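**Packing for the Dendorar: our kitchen kit project**
Nidia Nina, project report, May

Our group wanted to find out how small you can pack a working kitchen before cooking in it gets annoying. The Dendorar camper we borrowed from the Truvthorpe club has one cabinet and a long table between two benches, so everything we own has to fit in that cabinet. I loved this project way more than I expected to!

We started with 28 items and sorted them by how often we reached for them over 2 weekends. Then came the bags. Clear zip-top bags won by a mile over the cloth pouches from Kubiak, mostly for the simple joy of seeing what's inside (no more dumping everything out to find one spoon). Tall things went in upright, bristles at the top, and bowls stayed on the table until last. 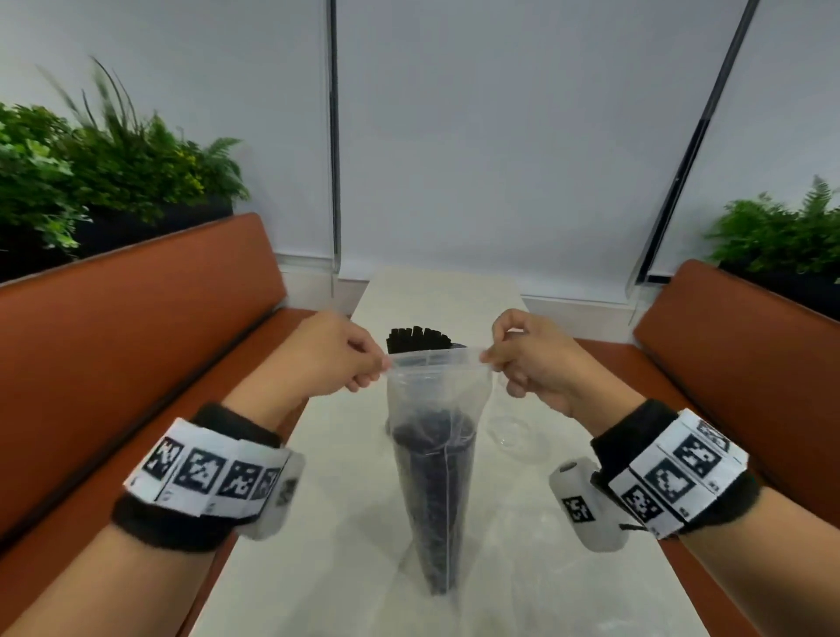 How do you keep zip-top bags from taking up extra space? Press the air out from the bottom up, close the zipper almost to the end, then press once more before sealing the last inch.

Our full kit came to 1,598 grams without food - lighter than my school backpack! The Darow stove was the heaviest piece, and I'd still bring it. Next time I want to try labeling the bags by meal, so breakfast comes out in one grab. We also never found a good home for the cutting board. It rode behind the seat cushion the whole way.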